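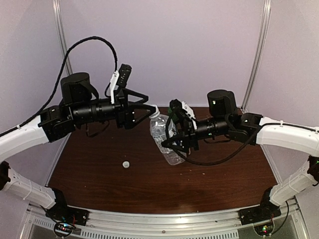 Projects > Vomia > Gallery

Bottle handling at Plaltby

Reading time: 1 minute

Vomia is the two-arm project at our Plaltby workshop. We are gathering examples of everyday bottle handling so that a learning system can pick up the motions from people. An operator guides both arms through the task, and the joint positions and video are saved together as one example. The target for this set is 500 examples. By the end of February we had 98 that passed review.

Two arms on one bottle. The left gripper is at the top and the right one has the body. Clear plastic is a hard material for the cameras, with the tabletop showing through the walls and bright reflections along the sides.

The cap on the table. It is small, round and white, and it shows up well against the reddish-brown wood grain. Caps stay in the workspace during a session – the start position changes between examples.

Sessions run on Thursday mornings, 36 examples at most, with a break after every 12. Each example is reviewed once by the operator and once by someone at Brirberg. Failed grasps are kept in a separate folder and labeled by which arm lost contact. The next set will use 3 bottle sizes.

Contact | © Ramalho Workshop | Back to top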